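Sorting the Kit Pile

by Oduor Mussa
January
54 shares | 7 comments

So I finally got to grips with the club's shirt mountain. We've been stuffing running tops into bags since the Dridport relay, and with the Skikgate series coming up I wanted to know what we had before anyone ordered more. Two afternoons, one long table, a lot of folding.

My first mistake was trying to fold everything the same way. Plain tees are easy – sides in, bottom up, done. It's the two-color tops that get me, the ones with dark sleeves sewn onto a bright body, where one half always slides off while you're busy with the other. I must have redone the first few three times each (and muttered at every single one).
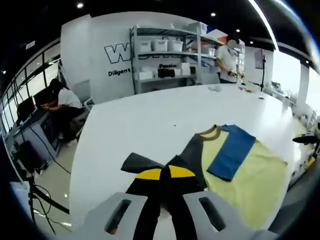
How do you fold a shirt with contrast sleeves so it stays flat?

Lay the body out first and smooth it from the collar down, then bring each sleeve straight across the chest before you touch the hem. If the sleeve is bunched up underneath, pull it free and shake it out, or you'll get a lump in the middle of the stack.

Once I had that down it went so much faster! I made piles by color, then by size inside each color, and the small odd cloths went in a shoebox because I couldn't decide where else they belonged. I also found my old Astora top, which I'd been blaming my brother for losing for nearly 2 years. Sorry, man.

The piles are on the shelf now with masking tape labels. Next up is the sock bag, and I'm in no hurry to open that one. If you left a gray fleece at the Furukawa picnic, message me and I'll bring it to the next run.

7 comments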